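Covering the Courts: Notes for Session Four
Charges, first hearings and what we may print

Welcome back, everybody. I promised last time that we would get on to the courts, and I know some of you have been looking forward to it and some of you have been dreading it, so let me say at the start that court reporting is mostly a matter of listening hard and writing down exactly what was said. If you can do that (and you can, I've read your council pieces!) you are most of the way there. Please keep these notes with the ones from Session Two, as we shall be going back and forth between them.

From arrest to charge

An arrest tells us that the police suspect somebody. A charge is a formal accusation of a particular offence, and the wording matters a great deal. "A man was arrested over the fire" and "a man was charged with arson" are quite different sentences, and I still see them muddled by people who have been in the trade for years. Copy the charge down word for word, ask if you missed it, and don't be shy about asking twice.

You will remember that in England and Wales proceedings are "active" from the moment of arrest. From then on we have to be very careful about anything that creates a substantial risk of serious prejudice to the case. Previous convictions are the one everybody thinks of, but a chatty quote from a neighbour who "always knew he was a wrong 'un" can be every bit as bad. Leave it in your notebook. It may be perfectly usable after the verdict.

The first hearing

Nearly all adult criminal cases begin in the magistrates' court, and the most serious ones are sent on to the Crown Court, often after a hearing so short that you'll have hardly found your pen. Until the trial is over there are limits on what can be reported from these early hearings. Broadly, you are safe with the name of the court, the names of the defendants, their ages, home addresses and occupations, the charges, the names of the lawyers, the arrangements for bail and the date and place of the next hearing. Do learn that list. I used to have it taped inside my bag.

For our practice case we shall be using the Gosselin papers again. As before, the offence is supposed to have taken place in the town of Grarside, outside the offices of the Zurkorard company, and there are 8 charges on the sheet. Read them all before you write a word.
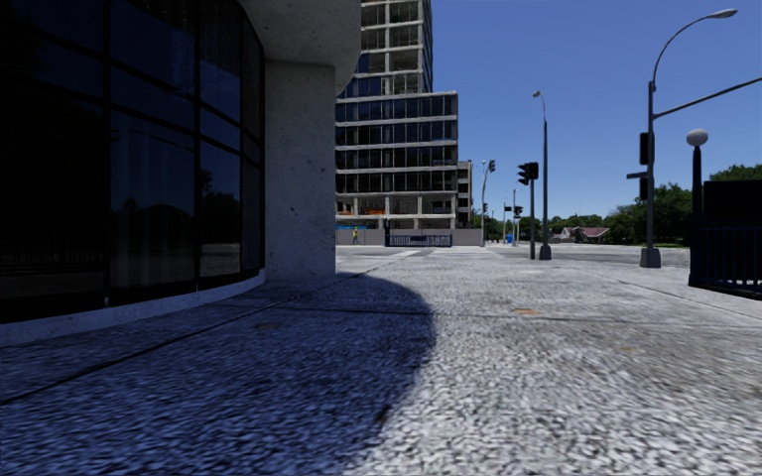
Street corner, computer-generated view.

Now, the exercise. I would like a report of the first hearing in no more than 400 words, written as if for the next morning's paper. Your opening paragraph should tell a reader who is in court and on what charge, and it should do so without making them guilty of anything. "Accused of" and "charged with" are your friends. So is "the court heard", though not in every line, please, or we shall all nod off. Last October one student managed it eleven times on a single page, and I'm afraid I read it aloud.

A few things I shall be looking for when I mark:

Spellings of names checked against the court list.
The plea, if one was entered, and a plain statement if none was.
Whether the defendant was remanded in custody or given bail, and on what conditions.
No adjectives about the defendant's face. "Showed no emotion" is worn right through.

Anonymity

People who complain of a sexual offence have anonymity for life, from the moment the complaint is made, and it covers any detail that might identify them, so watch for the small things like a workplace or a relation's name. Children in the youth court are normally not named either. When a judge makes an order, ask to see it in writing, and note the time at which it was made. We'll work through two sample orders from the Gendance folder in the seminar.

The pass mark for the written piece is 70, which I know sounds stiff, but there are 2 chances to submit and I do give comments on the first. Bring your draft, your notebook and a pen that works.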